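新闻稿 可即时发布

首页 › 新闻与声明 › 苏尔卡奇省区级选举申诉:首轮听证结束,三宗延后

苏尔卡奇省区级选举申诉:首轮听证结束,三宗延后

斯卡维努姆(Skavinum)新闻组发。供各媒体编辑使用,可摘录,请注明出处。图表稍后补。

要点先放前面,赶时间的编辑看这一段就够:

苏尔卡奇(Surkach)省区级议会选举首轮申诉听证已结束。受理32宗,裁定29宗,余下3宗延至下一轮。三宗都在林河(Lim)上游。首轮裁定书全文张贴于各区公署门口,省城瓦卢塔诺(Vallutano)另设查阅处,早八点开门,中午不休息。不服裁定的可上诉,手续见后。

关于计票结果是否改变:目前没有一个区的席位因首轮裁定发生变动。有两个投票点需要重新清点,清点完再说。请各媒体不要提前写"翻盘"。上周已经有两家这么写了,我们打了电话,一家改了,另一家没接。

关于谁来裁定:申诉由省申诉庭裁定,斯卡维努姆不裁定,也不投票。我们负责程序培训、翻译、记录和旁听安排。这一点每次都要重复,这次再重复一遍。

背景

区级议会在苏尔卡奇停摆多年。上一届任期届满后没有按时改选,各区由省里指派的代理人管事,修渠、校舍、牧场边界这类事情全压在代理人桌上。去年省议会通过了区级选举条例,条例里写了申诉一章,可是写得很短:谁可以申诉、向谁申诉、多久答复,都只有一句话。证据怎么交、能不能带证人、说方言的人怎么办,没写。

投票前夕,省申诉庭邀请斯卡维努姆协助拟订听证规则。规则草案在各区宣读过,意见最多的是两条。一条是时限。原草案规定投票结束后三天内必须递交书面申诉,上游几个村子雪没化完,路不通,三天根本走不到区公署。后来改成由村中登记员当场收件,以收件时刻为准,纸到得晚不算晚。另一条是书面。很多选民不写字,或者不愿意让别人代写。现在允许口述,由记录员当面读回一遍,本人按印。

规则定稿以后印成小册子,1,000册,官方语和林河方言对照,投票前发到各区。印得急,第一版附录里有一处地名印错,后来贴了更正条。手上还有没贴更正条的旧册子,请以查阅处的版本为准。

电子版也有,文件偏大,网速慢的地方下载不动。正在做一个小一点的。

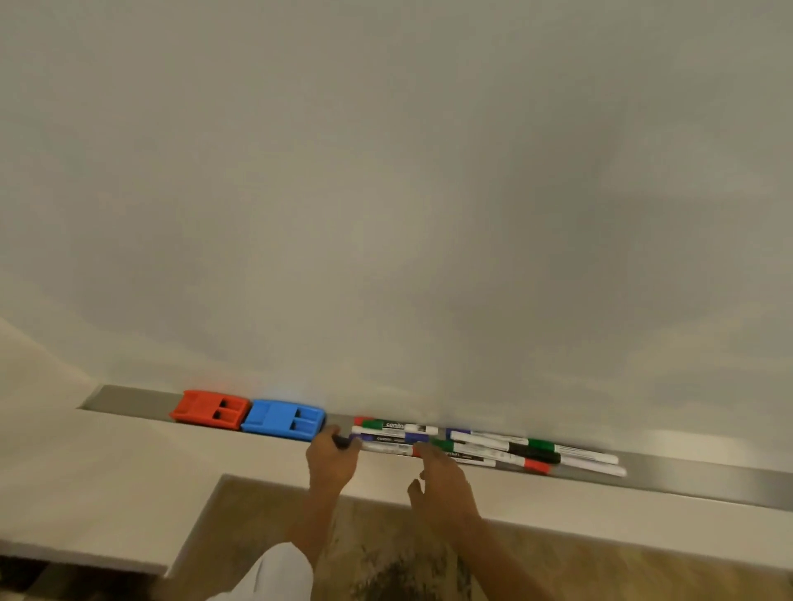

瓦卢塔诺,四月——省申诉庭今天下午宣布首轮区级选举申诉听证结束。庭长在宣读最后一份裁定后说,延后的案件不会搁置,下一轮开庭通知将在本月内张贴。

斯卡维努姆驻苏尔卡奇项目主管埃丽卡·沙维尔(Érica Xavier)在散庭后表示:"这一轮最难的是让人愿意进门。头两天旁听席坐的全是候选人的亲戚,选民站在院子里不进来。后来庭里把听证挪到临街那间大屋,门开着,情况好了很多。"

她说,首轮收到的申诉大部分不涉及舞弊指控。占比最高的是名册问题:名字拼法前后不一,同名同姓的父子被合并成一个人,嫁到邻村的妇女两边名册都没有。其次是投票点临时搬迁,没有通知到。再往后才是计票争议,以及指控有人代投。

"代投这件事大家讲得最响,真正拿到证据的少。"沙维尔说,"我不是说没有发生。我是说,申诉人来的时候往往只带着愤怒,没有带证人。规则允许开庭后补交,这一点宣传得不够,是我们得问题。"

首轮裁定的主要内容

名册类。申诉庭认定,凡能由两名同村选民当面指认身份者,名册拼写差异不得作为拒绝投票的理由。已经被拒绝的,本次选举不能补投,但姓名须在下次选举前更正,更正结果由登记员书面告知本人。有申诉人当庭表示不满,认为等于承认错误却不弥补。庭里的答复是条例没有给出补投的权力,裁定书里写明了这一点,并建议省议会修订。

投票点搬迁类。庭里把责任划给了区公署。搬迁必须提前张榜并在集市口头宣读,两样缺一不可。其中一个区的代理人承认只张了榜。裁定书记录在案,没有处罚,条例里也没有对应的罚则。又一个要修的地方。

计票类。两个投票点重新清点,清点时各方代表到场,斯卡维努姆派记录员,不碰选票。清点日期由庭里另行张贴。

代投类。多数因证据不足驳回,驳回不影响申诉人以后拿到新证据再提。庭里特别要求裁定书不写"诬告"字样,这是规则讨论时几个村子的长者坚持要的,担心申诉人回村以后受报复。

延后的三宗

全部来自林河上游,情况类似,争的是谁算本地选民。上游有一批家庭冬天住在下游,夏天赶牲口上山,两头都有房子。投票那几天正好在路上。有的在下游投了,有的在上游投了,有的哪边都没投成。上游的候选人说下游票不该算,下游的候选人反过来说。

条例里写的是"常住"。没有定义。

申诉庭原本打算在首轮一并裁定,听了两个上午之后决定延后,理由是牵涉的不止本次选举,还有今后牧场边界怎么议。庭里请双方各推几位熟悉季节迁移的人出庭作证,不限男女,不限是否识字。名单由双方自己定,申诉庭不挑人,斯卡维努姆也不挑。

负责上游片区的斯卡维努姆调解顾问夸库·阿梅特佩(Kwaku Ametepe)说,延后的决定在当地引起过一阵紧张。"消息传到山上已经走样了,有人以为是取消,有人以为上游整个区的结果作废。我们用一天时间挨个村讲,是延后,席位照旧,议员照常就任。"

他说,证人的事目前进展还可以。下游已经交了名单。上游还在商量,因为有两个家族都希望由自己的长者先讲。"先讲后讲对裁定没有影响,对他们有影响。我们尊重。等。"

议员就任与首次会议

裁定期间各区议员照常就任,这是条例写明的。已有几个区开过首次会议,议题多是春灌轮水和校舍屋顶。被延后案件涉及的区也可以开会,但在下一轮裁定作出前,不得表决牧场边界事项。区议会对此没有提出异议,至少没有书面异议。

旁听与采访安排

下一轮听证仍在瓦卢塔诺,临街大屋,对公众开放。旁听不用预约,先到先坐。记者请提前一天到查阅处登记,领旁听证。可以做笔录,可以录音,录音须事先告知庭里。不得在庭内拍摄申诉人和证人的正脸。庭外采访由本人决定,请不要堵在门口,上一轮有证人因为被围住,从后院走的。

方言口译由斯卡维努姆提供,每场都有。英文口译没有固定安排,有需要的请在登记时写上。

上游采访请务必事先联系。路况不稳,车只能到渡口,过了渡口要走路,下午以后不建议上山。当地没有可以刷卡的地方,通讯信号时有时无。我们不能替媒体安排住宿,可以告诉你们该问谁。

上诉手续

对首轮裁定不服的,可在裁定张贴之日起十日内向省法院提出。书面或口述均可。口述的到查阅处,由记录员代录并读回。上诉免费。有人在集市上收钱代办,请不要交,任何人向您收费,请告诉登记员或者直接告诉我们。

上诉期间原裁定继续有效,重新清点不因上诉暂停。

后续工作

斯卡维努姆将在下一轮结束后公布一份程序记录,内容包括规则怎么改的、哪些地方行不通、各村提过什么意见。只讲程序,不评论任何候选人。初稿先给申诉庭和各区公署看,看的是事实有没有写错,他们没有删改权。这一条双方书面约定过。

修订条例的建议由申诉庭自己提交省议会。目前知道的有:"常住"的定义,补投权力,搬迁通知的罚则,书面和口述申诉同等效力写入正文。省议会什么时候列入议程,请向省议会询问,我们没有消息。

登记员培训下个月继续。首轮里登记员的表现参差,有的村子收件记录清清楚楚,有的连收件时刻都没写,庭里只好传人来问。培训会加一节专门讲收件单怎么填。另外女性登记员太少,几个村的妇女是托儿子或丈夫递的申诉,这样递上来的内容和她们当庭讲的常常对不上。正在找人。愿意报名的请到本区公署,不要求学历,要求能读会写、能在村里走动。

更正

我们上一份新闻稿中把下游片区的集市写成了上游片区的集市,特此更正。同一份稿件里申述庭的名称漏了"省"字,也一并更正。向申诉庭致歉。

关于斯卡维努姆

斯卡维努姆是一家独立机构,在地方选举、土地与用水争议中提供程序支持,包括规则起草、口译、记录和调解培训。不接受候选人及政党资助。苏尔卡奇项目应省申诉庭邀请开展,办公室设在瓦卢塔诺,上游渡口旁有一个联络点,只在上午有人。

媒体联系

斯卡维努姆苏尔卡奇项目新闻组,瓦卢塔诺查阅处二楼。程序与听证方面请找埃丽卡·沙维尔,上游片区请找夸库·阿梅特佩。阿梅特佩这几天在山上,留言会回,回得慢。

裁定书不通过电子邮件发送,请到查阅处抄录或复印,复印自备纸。

(完)

相关稿件
区级选举听证规则(对照本)发放通知
林河上游登记员培训:报名延期
声明:关于集市上的"代办申诉"收费

打印本页 返回新闻列表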